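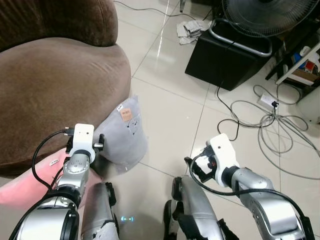 2 min read

I've been going back and forth on the Kilila tidy-up service for weeks now, and I keep landing in the same spot: I like it, and I wouldn't pay for it yet.

If you haven't run into it, Kilila will send you a robot with legs and two arms on a monthly plan, and it picks up your living room. Pillows, throws, the rag you dropped by the fan and forgot. That's the whole pitch, and I think it's a good one! I'm so tired of demos where a machine folds one shirt on a spotless white bench. Give me a pillow on the floor, propped against the couch, with a gripper right up beside it. That's my house. That's my November, anyway.

My friend Hường Tạ signed up before I did and talked me into the trial (14 days, no card needed, which I appreciated). She has carpet. I have big shiny tiles, and I wish the sign-up form had asked about that, plus about cables, which I have all over the place. Power strip on the floor, cords looping off in every direction, another one running down from the fan. The setup guide tells you to clear all of it first. Well, sure. But if I had the energy to clear the floor I'd have picked up the pillow while I was down there, you know?

And this is my real gripe with the whole category. Iverex does the same thing with their plan – a checklist of 6 chores for you before the robot does one for you. Arlo Kapoor, who writes a newsletter I mostly agree with, calls that a fair trade while the tech grows up. I don't buy it. People sign up for this stuff on their worst weeks, with a blanket slumped in front of the sofa and laundry nobody claimed, and the product should be priced and tested for those weeks.

What I'd love is a plain list from the company: what it'll grab, what it'll leave alone, what it does around cords. Soft stuff only? Fine, say so! I'd happily take a cheaper soft-stuff plan. Kilila's support person (hi, Ánh La, you were lovely) told me they're thinking about two tiers, and I hope they mean it.

Until then I'm keeping my money. Hường is renewing, and she says I'm being stingy.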